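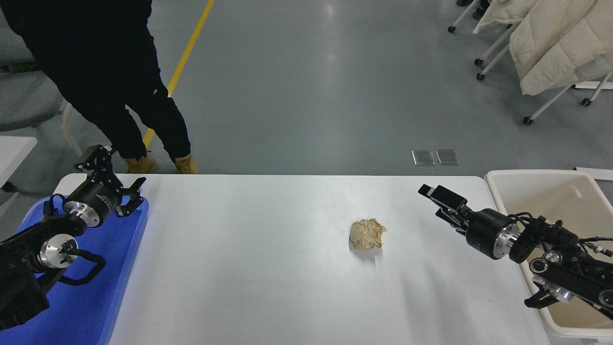
Kirkow Model Railroad Club - Scenery and Layout Group

Topic: Paper hills vs. foam for the Gargate branch

dsawatzky
We have to settle what the hills behind Gargate station are made of before the February work night. I'd like to do them the old way: crumpled brown paper over cardboard strips, then plaster cloth. The section is 34 inches deep and it has to come off the wall for shows, so weight matters. Opinions?

annick_n
Foam. I did the quarry end in paper and plaster and it cracked along the joint the second time we moved it. Foam board glued in layers and carved with a bread knife has held up fine on my own layout.

Brittany M
Foam makes a mess, though. I was picking pink crumbs out of switch motors for a month after the last carving session. If we go with foam, carve it outside.

dsawatzky
The quarry cracked because the plaster went on too thick. Two layers of cloth is plenty. Crumple the paper hard, open it most of the way, and crumple it again. The creases look like rock faces once they have a thin wash of gray on them.

annick_n
I put on two layers. The trouble is the frame underneath. It flexes when you carry it, and plaster doesn't.

jsoriano
Could we do both? Foam for the base shape, paper only for the cliff by the tunnel. I have half a roll of packing paper left over from moving and nobody has claimed the foam in the back closet.

Brittany M
I could live with that. What glue? The stuff in the red can ate the foam last time.

jsoriano
Verent white glue, the big bottle. It's slow, so pin everything and leave it overnight.

marwa_ah
Please keep the cliff at least 2 inches back from the track. The long passenger cars swing wide on that curve and I don't want to repaint the Zacharias set again. I have a cardboard clearance gauge in my drawer, use it before anything gets glued.

dsawatzky
Fine by me, foam base and paper cliff. I still think all paper would be lighter.

annick_n
Weigh a test piece of each and I'll believe it.

dsawatzky
Will do. One foot square, same height. I'll bring my kitchen scale.

marwa_ah
Work starts at 7:30. Bring your own knife, the club ones are dull.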